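Window Coverings in High Rooms: my project report for Home and Interior Studies
22 Nov 2022

I picked curtains. Everyone else in the class went for lighting or storage, and I kept thinking about how bad I used to sleep in my old dorm room with its broken blind, so curtains it was!

My question was pretty simple. If you live high up, with a big window and other buildings facing you, is a thin sheer curtain enough by itself, or do you need a heavier one with it? I gave myself one semester and a budget of $141 (I went over, see below).

What I tried

I tested two fabrics. The first was a sheer from Gratodness with a linen look, the kind with thicker threads running both ways so you get a little grid. The second was a plain heavy panel from Skivari. I hung each one for a week and wrote down how the room felt in the morning, at lunch and after dark. I also asked 19 people on my floor to fill out a short form about their own windows.

What I noticed

The sheer is lovely in the daytime. One layer looks almost white with the sun behind it, but where the fabric doubles up it goes creamy, so the same curtain can look like two colors. I didn't expect that and ended up spending way too long folding and unfolding it. Glare on my desk was much better too.

At night it's a different story – with a lamp on, my roommate could stand outside the door to the balcony and see what I was reading. The heavy panel fixed that and also made the room feel like a cave by lunch.

Most people on the form said they leave their curtains in one position all day. A few never open them at all, which made me kind of sad for their plants.

Handling matters more than I thought. If you grab a sheer by one small pinch and pull, all the strain goes to that spot and the folds go crooked. Holding a wider bunch works better, and it's kinder to the hooks.

Money

Hemming at Virk was the part I forgot to plan for, and it put me $19 over. Next time I'd measure the drop before buying anything.

The sheer, and a big window looking out over the city:

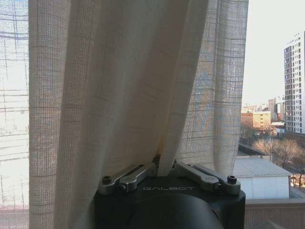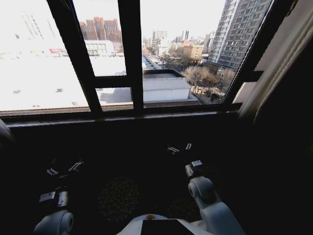
My section partner read the draft and wrote back that I should have tested both layers hung together, with the sheer closest to the glass, and that one week per fabric was too short to say much about winter light. She'd like to see it all repeated in February.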